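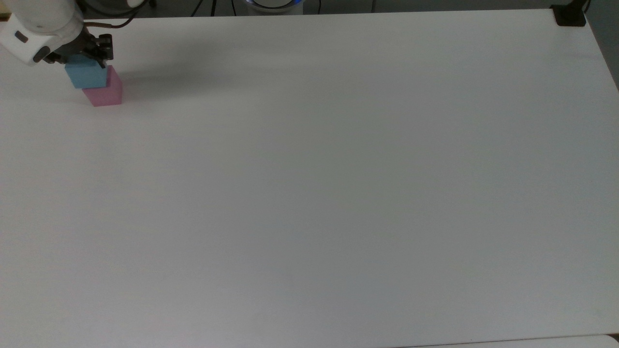

Jun 18, 2024

So I finally did it. I cleared out the email. I have been threatening to do this since last November, when my account started sending me those little warnings that I was nearly out of storage, and I kept doing what I always do, which is delete one giant video somebody sent me and then feel great for a week.

The number was 2,082. That's how many unread messages I had when I sat down with my coffee. I know people who have way more than that (my sister's phone has a red badge on it that makes my palms sweat) but I used to be a person who answered everything by bedtime, so for me it felt like a lot.

First thing I learned is that most of it wasn't from human beings at all. It was stores. I bought one set of sheets from Maglaya, one set, blue, they're fine, and they have been writing to me almost every day ever since. Did I forget something in my cart? No I did not. Would I like early access to the summer event? The summer event is the same as the spring event! They change the picture of the bed.

I went in by sender, and if you've never tried it I really recommend it. You sort the whole mess so that everything from the same place is piled up together and then you just go down the list and make one decision per pile. I'd been doing it by date for years, like an animal, looking at each message one at a time and thinking hmm, maybe I'll want that. When they're all lined up you can see that you have never once wanted that.

Unsubscribing took longer than deleting. Some places are very nice about it, one click and you're done. Others want you to log in, and of course I don't know the password, so then they send me an email. Sendent, which I used for maybe a month to mail out invitations for our block party, gave me a page with 17 little boxes on it, all checked, and I had to uncheck every one. Product news. Partner news. Tips. Seasonal tips! I unchecked them all and hit save and it said my changes would take up to 7 days. What is happening during those days? Is there a man with a cart?

Okay, but the part I wanted to write about is the stuff at the bottom.

Once the stores were gone I got down to the real letters, and there were more of those than I expected. I had forgotten that people used to write me long emails. My college roommate wrote me one from Pestutport, the summer she was working at the ferry office, and it goes on for pages. There's a whole section on what the vending machine had in it. She describes her landlady's dog. She asks me four separate questions and I went and looked and I answered exactly one of them, in a reply that was two lines long, and I felt terrible reading it. I was busy, I guess? I can't remember with what.

I read the whole thing twice and then I called her. She didn't remember the letter but she remembered the dog.

There were also a bunch from my dad, who signs his emails with his full name like I might mix him up with another dad. Mostly they're links to weather. A few are just the subject line and nothing inside, so I have one from him that says "Tomatoes" and that's the entire message. I kept it. I made a folder for him and kept every single one, including the weather.

And then the apartment emails, oh boy. When we were trying to move to Amilberg we looked at so many places, and I'd saved every back-and-forth with every rental office. The one with the slanted kitchen. The one where you had to walk through the bedroom to get to the bathroom and they kept calling it "a flexible layout." I got kind of sentimental over those and then I deleted them, all of them, and I haven't missed them yet, though it's only been since this morning.

My setup now, for anyone who wants it: I have 4 folders. One is Family. One is House, for bills and the furnace people and so on. One is Answer This, and I'm trying to be strict about it, it's only for things where a real person is waiting on me. The last one is called Later and I already know that's a mistake. There were nine things in it by lunchtime. My husband looked over my shoulder and asked how Later was different from the inbox and I told him to go outside.

I also turned off the badge on my phone. I don't know why it took me so long. I check my email plenty, I don't need a number following me around the grocery store.

If I owe you an email, I'm getting to it. Answer This is pretty full right now and I'm going oldest first, so some of you are going to get a very late reply to a question about a potluck. Just go with it. And if you've got a good trick for the newsletters you do like but never read, put it in the comments, because I saved a whole stack of recipe ones and I can already see them heading for Later.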